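Chapter 5
Fixtures and Personal Property in Residential Sales

Learning objectives
After reading this chapter, you should be able to:
Define real property, personal property, and fixture.
Apply the common tests used to classify an item in a home.
Explain how a purchase contract can override the usual result.
Identify the items most likely to cause a dispute at closing.

Key terms
annexation, adaptation, bill of sale, chattel, exclusion, fixture, inclusion, severance, trade fixture

5.1 Why classification matters

A buyer who signs a contract for a house agrees to buy the land and everything permanently attached to it. The contract does not normally list the roof, the furnace, or the doors. These pass with the deed. Furniture, clothing, and kitchenware do not pass unless the parties agree that they will. Between these two groups lies a third, made up of things that began as movable goods and were later attached to the building. An item in this group that has become part of the real property is called a fixture.
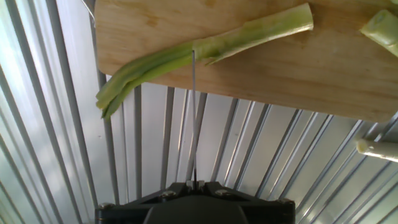 Photo: Bence Magyar

Most disputes over fixtures involve modest sums. In the Sernham practice file used throughout this book, the buyer walks through the house on the Tuesday before closing and finds that a wall-mounted shelf, a set of curtain rods, and a water softener have been removed. The seller, Godfrey Kinyua, regards all three as his own belongings. The buyer regards all three as part of the house. The contract names none of them. The cost of replacing the items is small next to the purchase price, but the closing is delayed, and both agents spend more time on the matter than the items are worth.

Classification also affects parties other than the buyer and seller. A lender's mortgage generally reaches fixtures but not household goods. An appraiser includes fixtures in the value of the property and leaves personal property out, or reports it separately. Property tax treatment often follows the same line, although the rules differ by state.

5.2 The tests

Courts do not rely on a single rule. Most look at how the item is attached, how it is suited to the property, the relationship between the parties, the intention of the person who installed it, and any agreement. The wording varies from state to state, and so does the weight given to each test. Intention is often treated as the most important, but it is judged from outward facts and not from what an owner later claims to have had in mind.

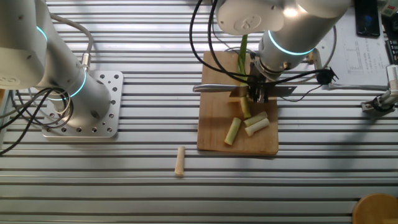 Annexation refers to the method by which an item is attached to land or to a building. The usual question is whether it can be removed without damage to the item or to the structure. Nails, mortar, glue, and plumbing connections point toward a fixture. Weight alone is weaker evidence, though a very heavy object may be treated as annexed even if nothing holds it down. A wooden cutting board set on a worktable, like the one shown, would be personal property under this test if it simply rests there, and water stains or wear from long use would not change the answer. A butcher-block counter screwed to the base cabinets would ordinarily be a fixture, even where the wood is similar. The student should note that the test concerns the attachment and not the material.

Adaptation refers to how closely the item is suited to the particular property. House keys are the standard illustration. They are not attached to anything, yet they pass with the house because they have little use apart from it. Storm windows cut to fit specific openings are treated in the same way - even when they are stacked in the garage on the day of sale.
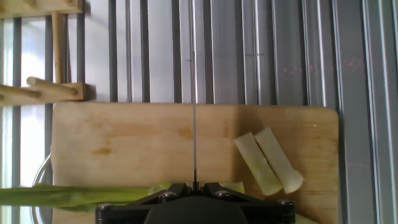

Figure 5.2 Stains and knife scratches on a wooden cutting board.

The relationship of the parties matters when the evidence is evenly balanced. Between buyer and seller, doubts tend to be resolved in favor of the buyer. Between landlord and tenant, they tend to be resolved in favor of the tenant, especially where the item was installed for a business.

5.3 Trade fixtures

A trade fixture is an item that a commercial tenant attaches to leased space in order to carry on a trade. It remains the tenant's personal property and may be removed before the lease ends, provided that the tenant repairs any damage. In the Lappalainen lease, reproduced at the end of this chapter, the tenant operates a bakery in Istedport and has bolted 2 ovens and a mixing station to the floor. The lease allows up to 5 days for removal. Items left after that period become the property of the landlord. 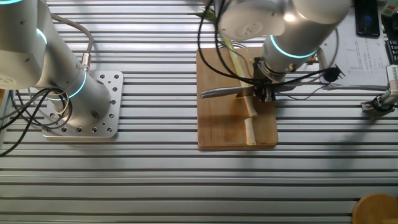 Figure 5.3 Attachment by bolts: a perforated mounting plate on a slotted aluminum tabletop.

5.4 Agreement of the parties

A clear written agreement controls over every other test. Standard purchase forms contain a paragraph of inclusions and exclusions, and an agent should complete it at the time of listing. An item the seller intends to keep should be written in as an exclusion or, better, removed and replaced before the first showing. Movable goods that are to stay, such as a freestanding refrigerator, should be named as inclusions and transferred by bill of sale. Descriptions should be specific. "Appliances" is a poor entry; "Drastari range in kitchen" is a usable one.

Statements in a listing or a brochure should not be relied on for this purpose. They may support a claim that the buyer was misled, but they are not normally terms of the contract. Section 5.5 takes up the drafting of the inclusions paragraph, beginning with the blank form on page 86.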